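The song that opens the second half of "Closberg" lasts a little over three minutes, and it was nearly cut. The director, Ertuğrul Yurt, thought the film already had enough music. His producer wanted a tighter running time. What kept it in was a rough phone recording of the choreographer, Hanane Belhaj, dancing the whole thing alone in a hotel corridor in her socks.

Yurt watched it twice and put the number back on the schedule the next morning. 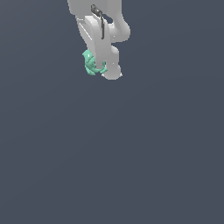

STINDERDALE, May 31, 2021 - Since the film came out in March, the steps have traveled a good deal further than the film has. Wedding parties do them. A school marching band worked them into its spring show. Zineb Lamrani, who plays the lead, says strangers now greet her with the shoulder roll from the chorus before they say hello.

"I used to get asked about the ending," she says. "Now I get asked which foot goes first. It's the left."

The song is called "Hakell," after the river port where the story is set. Valeriano Zabala wrote it on a borrowed accordion and brought in a version that was much slower than the one people know. It had five verses. Belhaj asked him to drop two of them and to leave a gap of four beats before each chorus, where the drums stop and the dancers stand still.

Zabala did not like the idea. He thought audiences would take the silence for a fault in the sound. They argued over it for most of a week, and he agreed to try it in one chorus only. After the first rehearsal with the full group he put it in all of them.

Belhaj trained in a small studio above a tire shop and spent nine years teaching children before she worked on a film. She still builds her routines for people who have never danced. There are no lifts in "Hakell" and only one turn. The hard part is the timing.

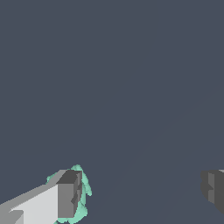 The film's big number was shot over 3 nights.

The shoot used 225 dancers, most of them hired locally and many of them with no film work behind them. They rehearsed in a covered market after the stalls had closed. Yasmine Bouazza, the assistant choreographer, taught the steps in groups and kept a notebook of who had missed which session. She had 1261 separate entries by the end.

"People had jobs. They came when they could," Bouazza says. "If somebody missed a Tuesday, I would find them at lunch and we'd do it in the parking lot."

Rain stopped work early on the second night, and the crew lost most of the wide shots they had planned. Yurt filled the hole with close shots of feet and hands. Those are the shots that fans copy most often in their own videos.

Lamrani had a sprained wrist for all of it. Her character, a ferry clerk named Abdelaziz after her father's family, keeps one hand in her coat pocket through the second verse. Dancers at home keep a hand in a pocket too, even when they are wearing something without pockets.

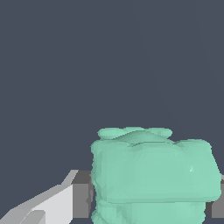
"Hakell" runs a little over three minutes on screen.

A fan page that collects home versions of the dance had 2683 clips on it at last check. Belhaj looks through them in the evenings, with the sound off at first, to see whether people hold the four beats. Most rush it. She has a soft spot for one made by two brothers in a kitchen, who hold it too long and then start laughing.

Zabala has been asked for a follow-up and has turned it down so far. He is writing the score for Yurt's next film, a drama set on a sheep farm, and there is no dancing in the script. Lamrani has read it and is in talks for a part. Belhaj has gone back to her Saturday class above the tire shop, where there is now a waiting list.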